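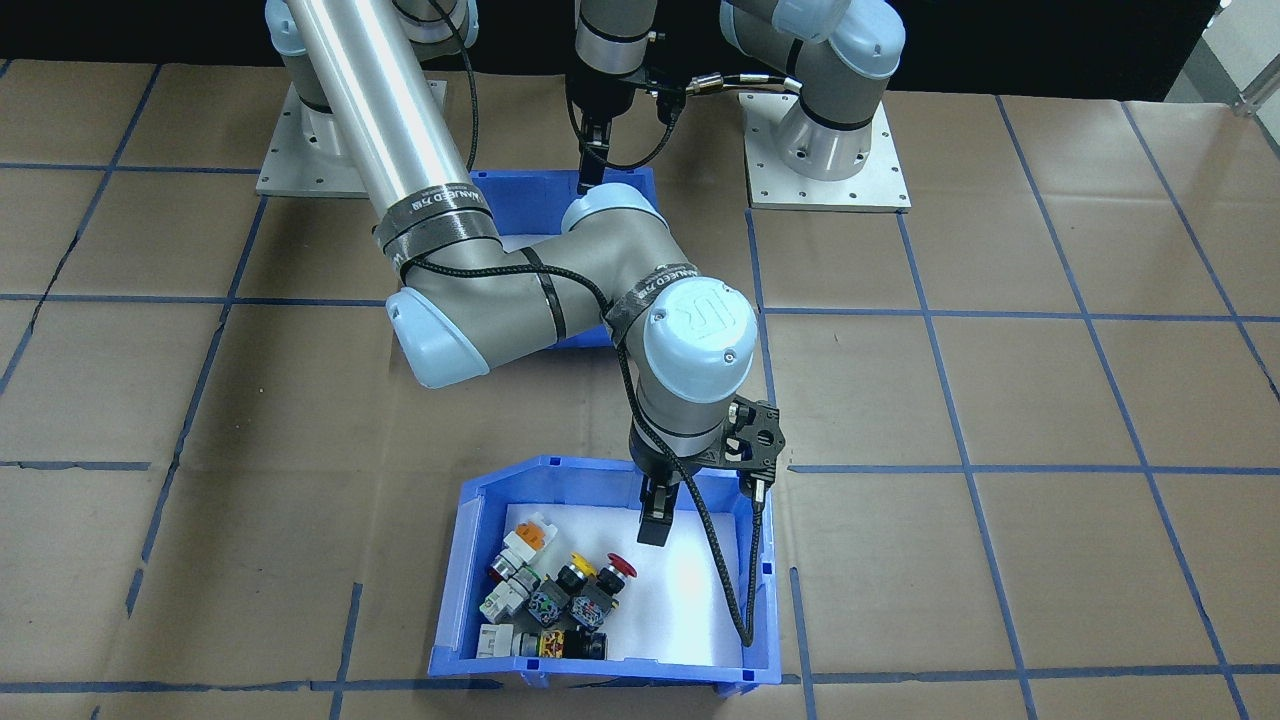
Software Engineer, Manipulation Planning and Control
Vogler, Baltport site
Full time, on site. Reports to Rainer Ruppert, controls lead.

The planning team maintains Okside, our in-house stack for two-arm picking of small electrical parts from open bins. The opening is for one engineer who will own the motion planner and its interface to the perception node.

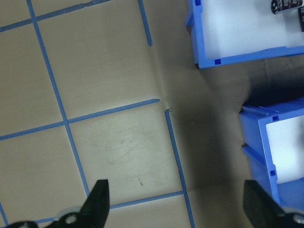

Bin poses are currently entered by hand in a config file and drift out of date when a bin is moved. Replacing that file with online pose estimation is the first task. Wrist and overview camera streams are already time-stamped and logged. Calibration tooling exists but needs a rewrite.

What you will work on
- Collision checking between arms with overlapping reach
- Grasp ranking for push buttons, contact blocks and cylindrical capacitors
- Planner latency: the median is 142 ms per query at present, with a hard limit of 200 ms
- Replay tests that run against logged joint states and images
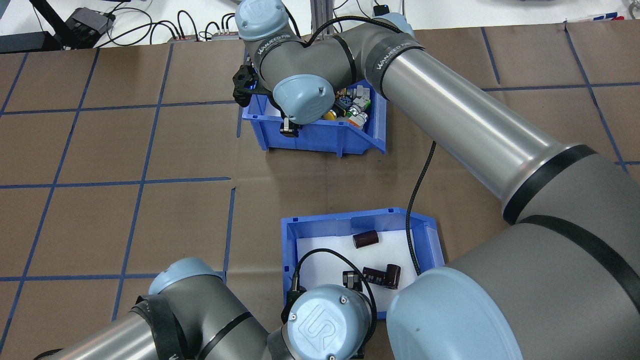
Requirements
- Solid C++ and Python; you will be asked to read code in the interview
- 2 years or more on a motion planning or robot control codebase
- Working knowledge of hand-eye calibration and rigid transforms
- Comfort with Linux, continuous integration and code review

Experience with real-time control loops is useful but not required.
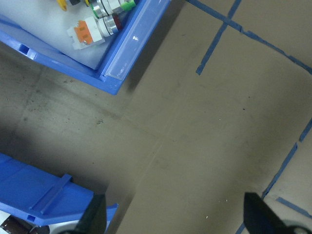
New hires spend the first 8 weeks paired with Tormod Boström, who wrote most of the current grasp ranking code. Occasional travel to the Skarkirton office is expected.

To apply, send a resume and one code sample to the Baltport hiring desk. Applications close at the end of June.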